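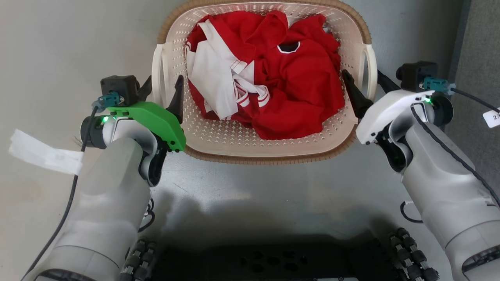 What happens to the handling jobs when two-arm stations take over part of the basket work in a laundry?

At the Althorpe plant the handling jobs stayed, but the work inside them moved. Less of the shift goes to lifting and carrying. More of it goes to checking, clearing stops and deciding which loads the arms should get at all.

Basket Handling at Althorpe – Gallery

Posted Monday, December 20, 2021

This page belongs with the Stundumari project notes. Stundumari is the two-arm handling program at Althorpe, a contract laundry that washes team clothing, work uniforms and some hotel goods. The station controls were set up by Kouris. Trials began in August with 3 stations. There are now 7, all on the clean side of the building. Nothing on the soiled side has been changed.

Notes on the photo

Two arms, one at each short side of the basket. Fingers sit on both sides of each handle. The load is red and white clothing, piled as it came, with no folding or sorting by color.

The gripper shells are different colors, green on the left arm and white on the right. Operators use the colors when they call a fault. "Green side" is quicker to say over dryer noise than "left arm, robot's left," and it removes the question of whose left is meant.

Each gripper has its own camera module beside the fingers. Cable checks are now a line on the start-of-shift sheet. Before August there was no such line, and the first month of stops was mostly connectors.

The basket is perforated plastic with a loop handle at each side. Althorpe used to run four basket types. Handle shape matters more to a gripper than to a hand, so the mixed stock is being retired as it wears out. Some operators preferred the older deep type and have said so in the shift log.

Work at the station

One operator covers two stations. The main tasks are feeding baskets to the floor position, confirming the load tag and restarting after a stop. Restart takes a key and a walk to the panel. A remote restart was requested by the evening shift and turned down by Tellivholm, the safety contractor.

The load limit for the arms is set at 35 pounds. Heavier baskets go by cart, as before. Wet loads are never sent to a station.

Stops are logged by hand on a paper form and typed in at the end of the week. The log held 1749 entries when this page was put together, including duplicates from the shift overlap. The most common entry is "handle not found." The next is "cloth over handle," and the fix for it is to push the clothing back down into the basket and restart.

Changes for staff

Job titles were left alone until the fall, when "handler" was split into handler and station operator. Operator pay is one step higher. Training is two shifts beside a qualified operator, then a check-off on stops, restarts and lockout.

Reported shoulder and back strain on the clean side is lower than last year. The plant also changed its cart height in the same period, so the two effects can't be separated from the records on hand.

Complaints are mainly about pace. A person can move a basket faster than the station can, and waiting next to a slow machine is tiring in its own way – several log entries say this in fewer words. Rotation between the stations and the folding tables was shortened to two hours in response.

Open items: floor marking at the last two stations, a printed stop code card, and a hook for the restart key.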